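Mulgate dining table oil, worth it or not?

kha_chau
2022-10-02
Has anyone used the Mulgate hardwax oil on a dining table? The tin is $90 for 500 mL and the bloke at the shop swore one tin does two coats on a six-seater. I've heard that kind of promise before.

Hamish Halliday
Two coats if you're stingy. I did a blackwood top in April and ran short on the second. It also says "cures overnight" on the lid. Give it 5 days before you put a plate on it.

ngadoan
Disagree with Hamish on the coverage. I had a third of the tin left over. Were you brushing it? It needs to go on with a pad and get wiped straight back, otherwise you're paying to fill your rag.

Hamish Halliday
Pad, wiped back, same as the instructions. My top was sanded to 120 and might have been thirstier than yours. I still reckon the coverage figure was worked out on glass.

uyen_d
I'm more suspicious of the colour chart. "Natural" is never natural. Timber with light and dark patches goes patchier under oil, and no chart is going to show you that.

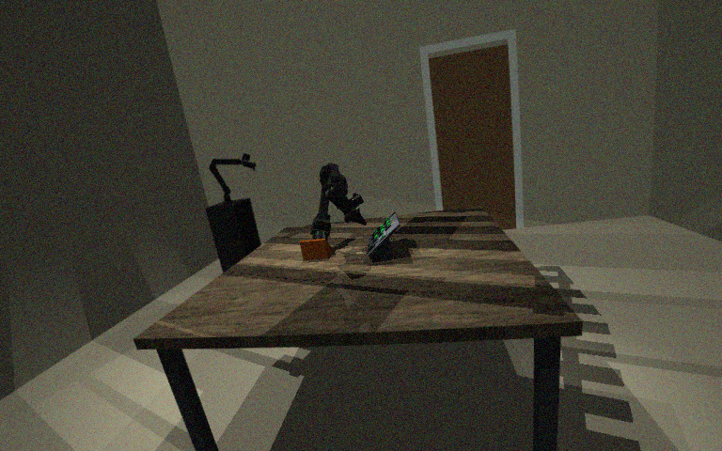 Does the underside need oil as well?
One thin coat is enough, done the same day as the top so both faces take up moisture at a similar rate.

kha_chau
Is that from the Mulgate site or from experience, Uyên? I've seen plenty of old tables with raw undersides sitting dead flat.

uyen_d
Experience, on one table, so take it for what it's worth. A solid top can cup. Veneer I wouldn't bother.

Lụa Dương
Verano is $127 a litre, so cheaper by volume, and I couldn't pick the two apart on test boards. Red wine left a mark on both after an hour. I wouldn't believe "stain proof" on any of them.

ngadoan
An hour is a pretty long time to leave wine sitting, Lụa.

Lụa Dương
You haven't met my family.

kha_chau
Righto. I'll get the smallest tin of each and try them on an offcut before I go near the table.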